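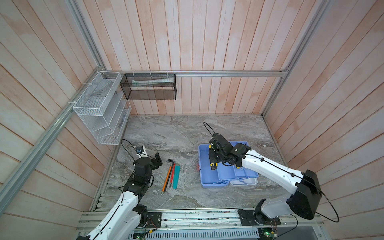 Hand tools on the marble-patterned worktop, with rail-hung wire-mesh storage behind.

Kowalchuk Introduces Surnwood Rail Storage Layout for Small Repair Benches

24/02/2026 — Kowalchuk today released Surnwood, a storage layout for enclosed repair benches with limited surface area. The layout moves small supplies off the worktop and onto the surrounding aluminum rails, and assigns screwdrivers, hex keys and pry tools to a lidded plastic toolbox between jobs.

Surnwood uses open wire-mesh holders in black and white. Holders are attached to the rails with cable ties, so no holes are drilled in the plank walls. A basket can be moved along the rail by cutting the ties and fitting new ones. Kowalchuk recommends keeping tubes and other narrow packages in the long basket on the back rail, where labels can be read from a standing position.

"Most of the benches we reviewed had enough storage. It was in the wrong place," said Seul-gi Ok, product manager at Kowalchuk. "Tools in daily use belong in one box within arm's reach. Everything else goes up on the rail."
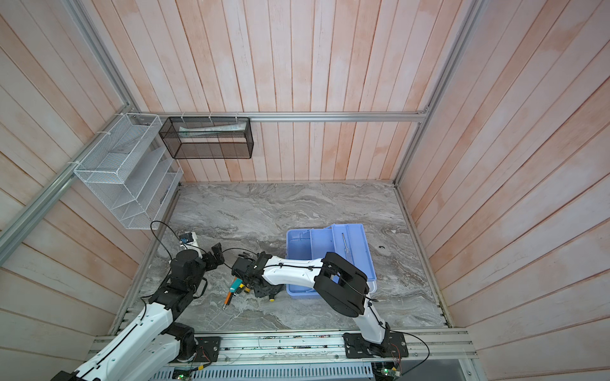 Light-blue toolbox with its lid raised and a red-and-white-handled screwdriver resting inside the lid section.

The layout was developed with Stiltedex, which reviewed 27 bench setups starting in November. The review covered tool return, basket height and the clearance needed to open a hinged lid fully beside a wall. Six of the setups were then rebuilt to the Surnwood layout and kept in regular service.

Toolbox placement proved the most debated point. The final guide calls for the box to sit directly on the worktop with its latch side clear, so that it can be closed without being moved. 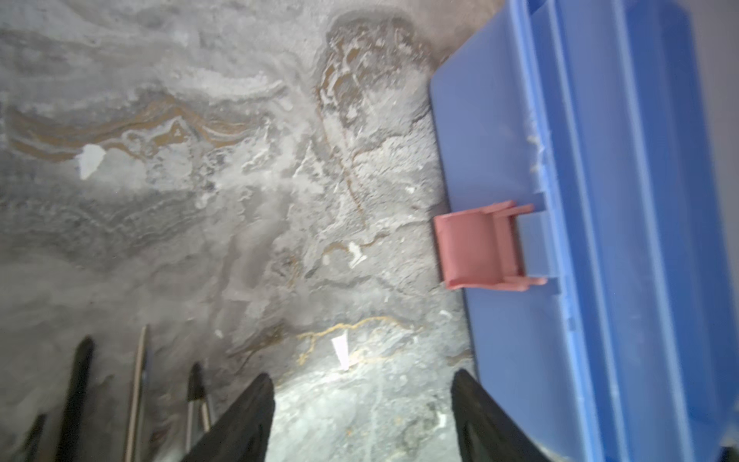

The guide also covers cleaning. Paper scraps and fine debris are to be cleared from the surface and from the channels of the toolbox at the end of each shift, with a soft brush first and a damp cloth second. Solvents should be kept away from the plastic parts.

"A ribbed lid holds dust, and a patterned top hides it," said Tatu Ogola, bench systems engineer at Stiltedex. "We wrote the cleaning step for both."

The Surnwood guide and mounting kit are available from Kowalchuk now. Each kit includes 100 cable ties. Orders of over 20 kits ship directly from the warehouse.

Press contact: Gun-woo Ban, Kowalchuk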